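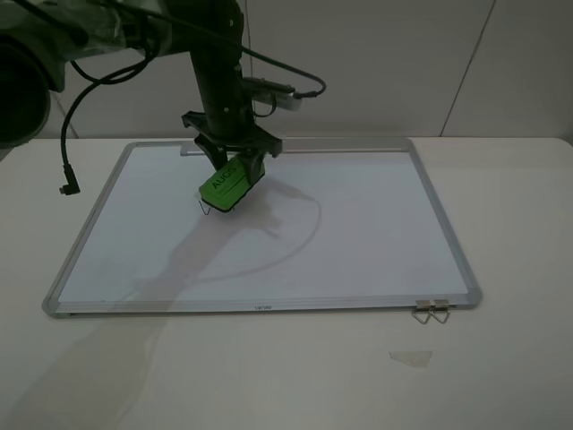 Changes to room bookings at the Pitbridge centre

Bookings for the upstairs rooms at Pitbridge move to the new calendar in February. Groups that already have a regular slot will keep it and don't need to do anything. Everyone else should book through the front desk or by email, at least 3 days ahead.

The Wanby Room now seats 172 with the folding wall open. With the wall closed, the two halves are booked and charged separately. Please say on the form which half you want - the kitchen hatch opens only into the east side.

Evening bookings finish at 10 pm, including pack-up. The car park gate on Tredomier Street is locked shortly after that, and the side exit doesn't take vehicles. If your group needs longer, ask when you book and we'll see what staff are on.

Whiteboards, the projector and the urn are still free to use. Markers are not supplied any more, so bring your own and check they're the dry-wipe kind. Two boards were written on with permanent marker last term and took a lot of metho to get clean. Leave the board wiped and the tables stacked no more than 8 high.

The Kvaran Room is closed through January while the carpet is replaced. Craft group and the Spanish beginners' class will meet in the library annexe until it reopens. Keys are at the front desk as usual.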